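The Small Parts Drawer

Rowena Manalo keeps her game pieces in a cabinet that used to hold thread. It has 17 shallow drawers, and when she bought it at an estate sale in Prumbridge, most of them still smelled of machine oil. Now they hold pawns, pegs, counters and markers sorted by shape, then by color.

She started collecting after a Saturday spent looking for one green piece. Her family had a game called Susia, long out of print, and the green marker had gone missing in a move. She bought three incomplete copies to replace it. None had the right green.

"I had a box of leftovers at that point," she says. "People heard about the box and began asking me for things."

Last year she mailed out 212 replacement pieces, most of them for the price of a stamp. Requests come with a photo or a tracing on graph paper. The tapered pieces cause the most trouble. Two makers could use nearly the same shape, with a difference at the narrow end that only shows when they are side by side. 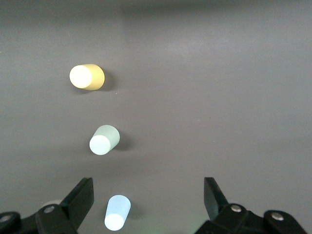

Color is the other problem. Old paint yellows, and a blue that spent decades near a window won't match one that stayed in the box. Manalo checks colors in the morning at her north window, on a plain surface with nothing bright nearby. She no longer trusts the lamp over her desk.

Thijs Coppens, who turns wood in a rented shop in Vestcombe, makes the pieces she can't find. He works in batches of 100 and lets the paint cure for a week before he ships them. He will do pastels, but he charges more for them — they take an extra coat.

The cabinet is nearly full. Manalo has her eye on a larger one in Gosselin, if the seller will come down on the price. The green marker for Susia has its own envelope in the top drawer, with a tracing and no piece in it yet.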